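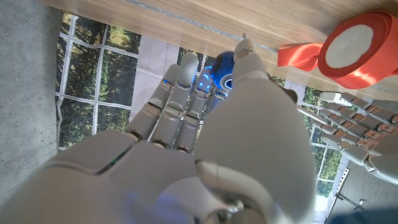

3.2 Wie wir an die Einkaufszettel gekommen sind

Ich gebe zu, dass ich mir die Erhebung leichter vorgestellt hatte. Einkaufszettel liegen ja überall herum, dachte ich, im Wagen, im Korb, auf dem Parkplatz – man muss sich nur bücken! Im Mai bin ich also mit einem Stapel Umschläge losgezogen und habe bei Brostari angefangen, dem größeren der beiden Supermärkte in Bala. Nach der ersten Woche hatte ich 13 Zettel, davon zwei unleserlich und einer auf der Rückseite eines Kassenbons von Pinheiro, was mir später bei der Zuordnung noch Kopfzerbrechen gemacht hat (siehe Abschnitt 3.4).

Besser wurde es erst, als wir Sammelkästen hinter die Kassen stellen durften. Bis zum Ende der Erhebung sind so 592 Zettel zusammengekommen, fast alle handgeschrieben. Ausdrucke und Listen aus Apps habe ich getrennt abgelegt, sie spielen in dieser Arbeit keine Rolle.

3.3 Abkürzungen und Ordnung

Was mich am meisten gefreut hat, sind die Abkürzungen. »Kart.« kennt jeder, aber »Zw.« steht mal für Zwiebeln, mal für Zwieback, und auf 18 Zetteln ließ sich das auch mit viel gutem Willen nicht entscheiden. Solche Fälle habe ich als offen kodiert. Wer Käse abkürzt, schreibt dagegen fast immer »Kä« mit Umlaut, auch wenn der Rest des Zettels ohne Pünktchen auskommt.

Abbildung 4. Reihenfolge der Einträge auf langen und kurzen Zetteln, nach Warengruppen.

Bei der Reihenfolge (Abb. 4) hatte ich erwartet, dass sich die Leute am Weg durch den Laden orientieren, so steht es jedenfalls in der älteren Literatur. Auf den kurzen Zetteln ist davon wenig zu sehen, da steht das Dringende oben, also Milch, Brot, Windeln. Erst ab 13 Einträgen tauchen Blöcke auf, die halbwegs zu den Regalen passen, und selbst dann rutscht gern noch ein »Batterien!!« quer an den Rand. Diese Randnotizen habe ich mitgezählt, sie bekommen in der Auswertung aber einen eigenen Schlüssel.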